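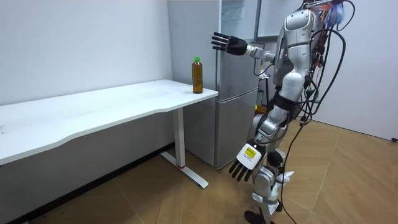

*Figure 1. The humanoid at the desk and fridge, one hand raised, bottle still on the desktop.*

# Who restocks the fridge? Clidero at Wudevley

Hok-lam Hsueh, Work and Technology project report, 7/20/25

## Why I picked this

Wudevley rents out small offices by the month. Part of what tenants pay for is a kitchen corner on each floor with cold drinks in it, and keeping that corner in order is the job of the floor staff. Clidero is the company's trial of a humanoid robot, supplied by Flusadano, to take over what the plan calls "light pantry work". In practice that means picking up a bottle from a desk and putting it in the fridge.

I was allowed to sit in on the trial and talk to the people on the shift. I went in doubtful and I came out doubtful, though about different things.

## What the plan says

The plan puts pantry work at 55 minutes per shift and says all of it can be handed over. I asked where the figure came from. It was taken from a form the staff filled in themselves, and the form had only one box for everything done in the kitchen. So wiping the tables is in there, and so is throwing out old milk, and so is talking to a tenant whose heating has gone off. None of those are things the robot is being taught to do.

Flusadano's target is 1,000 practice runs before the robot works during office hours. A run counts when the operator marks it as complete. I couldn't find a written rule for what "complete" means, and the two operators I spoke to gave me different answers. One counted a bottle that had gone in lying on its side.

## The task itself

The bottle stands near the end of the table, the fridge is just past it, and there is a dark gap between the two. 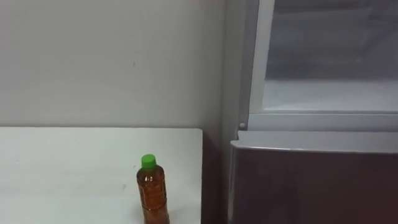 *Figure 2. Bottle of what looks like tea near the right-hand end of the table, with the fridge across the gap.*

A person does this job without thinking of it as a job. You take hold of the bottle, open the door, find a space and shut the door again. For the robot each of those is a separate problem, and the door is the worst of them. The operators told me they had spent more of July on the door than on the bottle.

The practice set-up is also kinder than the real thing. There is one bottle on a table with nothing else near it. On the working floors I saw mugs, post, somebody's bike helmet and a birthday cake. I asked Hung, who supervises the floor staff, whether the tables upstairs would have to be kept clear once the robot started. The reply was "I suppose so, yes." Keeping them clear would fall to the floor staff. It isn't in the plan.

## What has changed for the staff

Wudevley has 18 floor staff and has told them that no one will lose hours because of Clidero. I have no reason to think this is a lie, but the promise only covers the trial.

What they described to me was smaller and more annoying:

- The start of the shift now includes setting out bottles for the practice runs and putting them back afterwards.
- The practice room used to be where people took their break. They now use the stairs or go outside.
- Questions from tenants about the robot go to the floor staff, who haven't been given anything to say.

One woman said she didn't mind the robot but she did mind being asked to "support" it, as this had been added to her duties with no change in grade. Another liked it. He had asked to be trained as an operator and was told that operators come from Flusadano.

## Limits of this report

I visited over 10 working days and only saw the day shift. I did not see the contract, so I can't say what the robot costs per month or compare that with wages. The staff knew I was a student but some of them may still have been careful with me.

## What I would ask Wudevley to do

Split the kitchen box on the form so that bottles are timed separately. Write down what a complete run is before counting any more of them. Give the staff a proper break room again. If clearing tables and setting out bottles are now part of the work, they should go in the plan as hours, next to the hours it claims to save.

I would also open up the operator role to the people already on the floors. Hung agreed with this one but said the decision was made elsewhere, and I wasn't able to find out where.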